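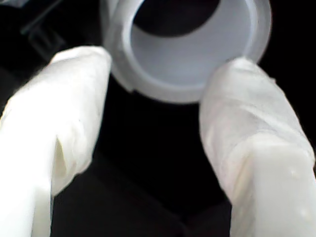

# Chapter 6: Before and After

Two years ago the town of Postthorpe put new warning signs at its five worst intersections. In the year before the signs went up, those intersections had far more crashes than any others in town. In the year after, crashes at all five went down. The town council called the signs a success and ordered more.

You have probably read a story like this one in a local paper. You may have believed it. Most readers do, and the people who tell it usually believe it too. Before we get to any formulas, this chapter asks you to stop believing it for long enough to see how little has been shown.

## 6.1 Why the worst places were picked

Start with how the intersections were chosen. Postthorpe picked the ones with the most crashes in a single year. Some of those corners really are dangerous. Others had a bad year. A driver slid on ice, a delivery truck blocked the view for a month, two people happened to be looking at their phones. A list of the worst corners in any one year will hold some of each kind, and the list can't tell you which is which.

Now suppose the town had done nothing at all. The corners that had a bad year by luck would, for the most part, have a more ordinary year next time. Their numbers would fall with no signs, no paint, and no bill from the sign company. This is called **regression to the mean**, and you will meet it in schools, hospitals, sports pages, and your own bathroom scale.

The effect is strongest when the numbers are small and jumpy. Crashes at a single corner are both.

## 6.2 What the report left out

The traffic office's report was written by Boonmee Phetsri and runs to six pages. It is better than most. It gives the counts for each corner and says which year they come from. It does not give counts for any earlier year, and it does not give counts for corners that got no signs. Without those, a reader has nothing to set the drop against.

Nantana Sangkhawat, who teaches statistics in nearby Skitbridge, asked the office for the missing years. At three of the five corners, the year used as "before" was the highest in the whole record. The other two corners had been bad for a long time. If the signs did some good, those two are where we should look for it, and at those two the drop was small.

Does this prove the signs don't work? No. Students who have just learned about regression to the mean tend to swing it like a hammer, and a weak argument for a thing is still not an argument against it. The signs may help a little. They may help a lot at certain hours. We can't say from this report, and the council couldn't either. 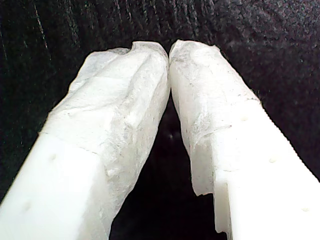

*Figure 6.1. Two white gripper fingers on a dark fabric surface, tips nearly touching.*

## 6.3 Asking people

When the counts were questioned, the council turned to a survey. It collected 1,331 responses, and a large majority said the signed corners "felt safer." That sounds like a lot of people, and the size of the number did most of the work in the meeting.

Look at the question, though. It came under a paragraph describing the new signs and the drop in crashes. A person who has just been told that crashes fell is being asked to agree with the sheet of paper. A larger survey would have made the same mistake more times.

There is also the matter of who answered. The form was posted on the town website, so we hear from people who visit the town website. Whether they drive through those five corners is anyone's guess.

## 6.4 A comparison worth having

A stronger study would have needed a little patience. The town could have listed its ten worst corners using several years of counts, drawn five by lot, and put the signs up only there. Any drop from luck would then show up in both groups. What matters is the gap between them.

Officials dislike this plan. It means leaving some bad corners alone for a year, and someone may be hurt at one of them. That is a serious objection, and we return to it in Section 6.7. Notice, however, that it assumes the signs work, and that was the question.

### Before you read on

1. Find a news story that reports a change "after" some new rule or product. Write down how the people or places in it were chosen.
2. List the numbers you would need before you believed the claim.
3. Keep your list. You will use it again at the end of Section 6.5.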